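Tornthorpe Guest House: Portable Electrical and Small Items Checklist
Room 16, 26 June 2021
Checked by: Gaurav Pant
Copy to: Simin Hosseinzadeh

Table and power strip

1. Power strip free of cracks and scorch marks. PASS. Light blue strip, label S204. Both sockets take a plug firmly.
2. Strip on a flat surface, not under cloth. PASS. It sits on top of the rose tablecloth. Keep it there.
3. Cord clear of the walkway. PASS.

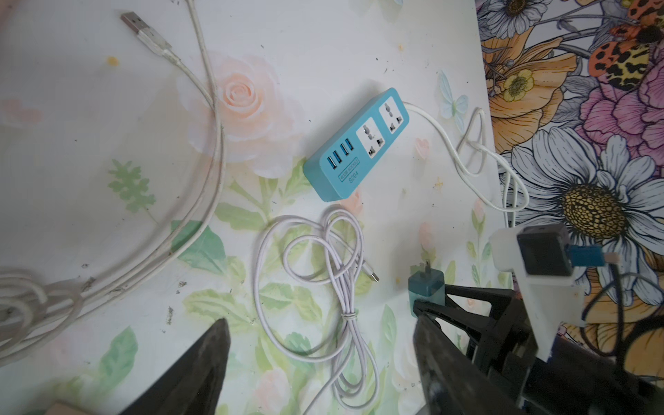 4. Strip not overloaded. PASS. Low-wattage chargers only. The travel kettle stays on the wall outlet, as agreed with Simin last time.
5. Cables clean. COMMENT. Grayish grime on one long white USB cable. Wipe with a dry cloth, unplugged.

Toothbrushes and chargers

6. Charging cable undamaged along its full length. PASS. Checked the pink toothbrush from the base down.
7. Cables separated when not in use. FAIL. White cables in a loose tangle in the middle of the table next to the strip. Coil each one and tie it. Recheck in 30 days.
8. Adapter prongs straight. PASS.

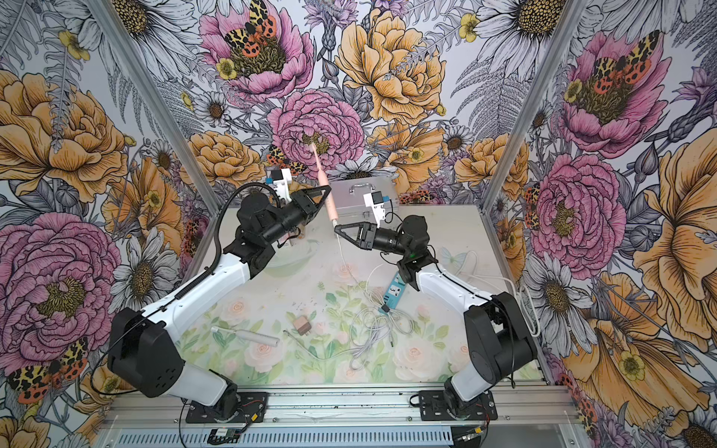

Medicines and loose items

9. Capsules closed and stored upright. FAIL. Bottle with the orange cap is on its side. Cap is tight. Stand it up, or move it to the bathroom shelf if there are children in the room.
10. Boxes kept away from the strip. PASS.
11. Surface clean. COMMENT. Dark specks of dirt on the white parts of the floral print. Zohreh Kazemi to add it to the cleaning sheet.

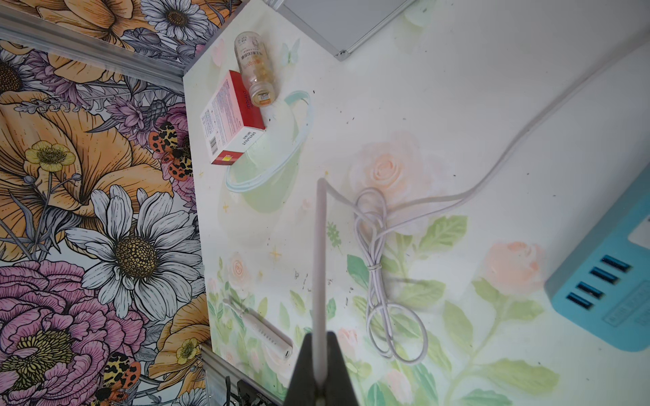
Items 9 and 11: softgel bottle, red and white box, specks on tabletop.

Open items: 5, 7, 9, 11. Work order 871.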